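Liltitthorpe Community Boards > Home & Office > Printers, paper and other grumbles

Topic: Where do you keep the open ream?

marrowfatpat
Evening all. Small question, but it has been bothering me since November. We moved the parish newsletter over to my spare room and I now have a printer, a desk and no cupboard. Once a ream is open, where does the rest of it live? Mine has been on the windowsill and the top sheets have gone wavy, like a crisp. I had 11 jams on the last print run and very nearly walked the thing down to the tip!

kettle_and_toast
Windowsill is your trouble, Pat, I'd put money on it. Paper soaks up damp something rotten, and our houses down the low end are worse than most. Keep it in its wrapper, fold the end over, bulldog clip, flat on a shelf. I've done that for years with the Guditz paper from the market and it runs through lovely.

Drernetti
I'm going to disagree a little bit, kettle, with love. The wrapper is fine while it's sealed, but a folded end lets the air in all the same. I tip the whole lot into a lidded plastic box the minute it's opened (the sort you'd put jumpers in) and the wrapper goes straight in the bin. Never looked back.

kettle_and_toast
But then how do you know which side to print first? There's often an arrow on the end of the packet. Bin the wrapper and you've binned the arrow.

Drernetti
I have never once looked at the arrow, and I print over 400 sheets a month for the choir.

oldstapler
Now, I come down somewhere between the two of you. Wrapper stays on, but I don't tear it any old how. I lay the ream flat on the printer lid, as that's the only clear surface at a sensible height and my back isn't what it was, and I ease the paper flap up at one end with my fingertips so it comes away in one piece. Then it folds back down like an envelope and you can use it again and again.
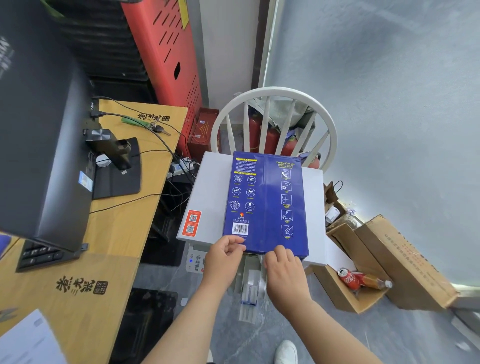
The other thing I'd say is don't rip it down the long side, however tempting, or you end up with a floppy parcel and corners that get knocked about. And do fan the sheets before they go in the tray! I take a thumb's thickness at a time, bend it one way, bend it the other, tap it square on the desk. My wife says it sounds like somebody shuffling cards for giants.

marrowfatpat
Oh, that is useful, thank you. I've been ripping it down the long side like a bag of sugar. What weight does everybody use, by the way? Mine says 90 and I wondered if it was too thick for a little machine.

Kwon
Ninety should be all right in most of them, but have a look in the manual. I wouldn't lean on the lid though, stapler, or leave a full ream sitting up there. They're heavier than they look and I cracked a scanner glass that way. Table every time for me.

oldstapler
Fair point, and I'm sorry about your glass. Mine only stops up there long enough to be opened, then it goes on the shelf.

marrowfatpat
Right, the windowsill is cleared and I've found a box AND a bulldog clip, so you can both be happy. Next run is Wednesday, so I'll let you know how many jams I get.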